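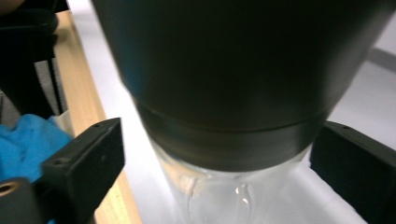
Callmont Storage Jars for Commercial Kitchens

Product group: Dry storage
Sold by: Flonen Catering Supply
Case quantity: 12
Order code: 376

The Callmont range is intended for restaurants, school kitchens, and care facilities that keep dry ingredients at the workstation. Jars are supplied by the case, with lids fitted. Lids may also be ordered separately in packs of five.

Suitable contents

Callmont jars are suitable for flour, sugar, rice, dried beans, pasta, tea, and whole or ground spices. They are not intended for oils, vinegar, or any liquid. Ingredients should be at room temperature when the jar is filled. Warm contents give off moisture, which collects under the lid and may cause powders to cake.

Labeling

Each case includes a sheet of 20 removable labels with space for the name of the ingredient, the date of filling, and the initials of the person responsible. Labels should be placed on the side of the jar. Kitchens that label lids only should be aware that lids of the same size are interchangeable and can easily be returned to the wrong jar.

Cleaning

Wash jars and lids separately before first use and each time the contents are changed. Jars may be washed in a commercial dishwasher. Lids should be washed by hand in warm water with a mild detergent and left to dry fully before they are replaced. Do not use steel wool or scouring powder.

Shelving

The jars are sized for the Runitz wall rack, which holds one full case. Racks are sold without wall fixings. Customers with Takagi shelving already installed should measure the clear height between shelves before ordering, and allow enough room to lift the lid without removing the jar.

Orders and returns

Orders received before noon are prepared the same day. Unopened cases may be returned within 20 days of delivery. Opened cases are accepted only where an item has arrived damaged, and damage must be reported within five days. Please quote the order code in all correspondence.

Replacement lids remain available to customers who purchased the earlier Callmont series. The two series use different lid sizes, and the size required should be stated on the order form.

Related items: Runitz wall rack, Callmont replacement lids, removable label sheets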